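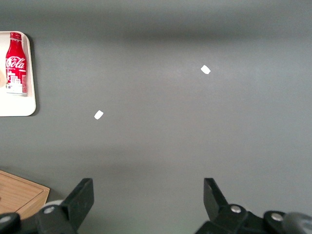
Una botella roja de Coca-Cola sobre una bandeja blanca y dos trozos de papel en una mesa del centro cívico Soller.

# El centro cívico Soller estrena normas para dejar las mesas libres al cierre

El centro cívico Soller aplicará desde junio un nuevo sistema de recogida en su sala de trabajo compartida. Quien use una mesa tendrá que retirar al terminar los papeles, los envases y las bandejas de la cafetería, y dejar la superficie despejada para el turno siguiente. Hasta ahora la limpieza se hacía una sola vez, por la noche, y lo que quedaba de la mañana seguía en su sitio por la tarde.

La medida la ha preparado Consuelo Carrasco, coordinadora de la sala, después de varios meses de quejas en el buzón de sugerencias. Según el recuento del propio centro, durante la primavera se recibieron 43 avisos sobre mesas ocupadas por restos de meriendas, recortes y botellas. «Son cosas pequeñas, un par de papeles y una botella, pero la persona que llega después no sabe si el sitio está cogido y se va a otro», explica Carrasco.

El sistema es sencillo. A la entrada habrá un carro para las bandejas blancas de la cafetería, que hasta ahora había que devolver en la barra de la planta baja. Junto a la ventana se colocarán tres cubos: uno para papel, otro para envases y otro para el resto. Las botellas deben ir vacías y con el tapón puesto. Los recortes de papel, por pequeños que sean, van al cubo de papel y no al suelo, donde atascan la aspiradora.

La bandeja se podrá seguir usando en la mesa mientras se trabaja — la cafetería lo había pedido expresamente — siempre que vuelva al carro antes de marcharse. También se mantiene el permiso para beber en la sala. La comida caliente sigue limitada a la planta baja.

El centro ha reservado 614 euros para el carro, los cubos y los carteles. De los carteles se encarga Marichka Sydorenko, que lleva el taller de serigrafía de los jueves y los imprimirá con sus alumnos. El presupuesto inicial era de 558 euros, pero se amplió para comprar un carro con freno, ya que la entrada de la sala tiene algo de pendiente.

Entre los usuarios hay opiniones distintas. Stefaniia Moroz, que prepara allí unas oposiciones, considera que la norma llega tarde y que debería extenderse a las taquillas. Éabha Horgan, que acude a las clases de conversación, ve bien los cubos pero echa en falta un paño y un pulverizador para las manchas. «El papel se recoge en un segundo. Lo que cuesta es el cerco de la bebida», señala. El centro estudia dejar dos paños en el mostrador y lavarlos cada noche.

No habrá sanciones. Si una mesa queda con objetos durante más de 75 minutos sin nadie sentado, el personal podrá recogerlos y ofrecer el puesto a otra persona. Lo que parezca tener dueño — cuadernos, cargadores, gafas — se guardará en el mostrador hasta el fin de semana. Los envases abiertos y los papeles sueltos se tirarán directamente.

Carrasco pide que se escriba el nombre en cualquier hoja que se quiera conservar, aunque sea una nota suelta. En mayo se tiró por error una lista de teléfonos apuntada en un recorte sin nombre, y hubo que buscarla en el contenedor.

Las sugerencias sobre el sistema pueden dejarse en el buzón de la entrada o en el mostrador. Las del primer mes se revisarán en una reunión abierta en la propia sala, un miércoles a las siete de la tarde, en fecha que se anunciará en el tablón.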